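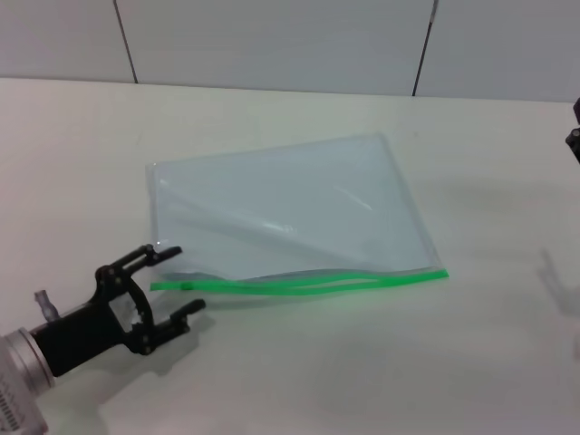 Why does a zipper bag snap shut?

Run your finger along the top of a zipper bag and press. Feel that? One side has a skinny ridge, and the other side has a groove that's just the right shape to grab it. Push them together and the ridge pops in — click! Plastic is bendy, so the groove stretches open for a moment and then hugs the ridge tight.

Now try this at the sink! Put 200 milliliters of water in a bag, zip it, and turn it over. Any drips? Look for a spot you missed, press again, and have another go. Kids at our Lamlow science club got theirs to hold on try number four, and there was a LOT of cheering (and one very soggy sleeve).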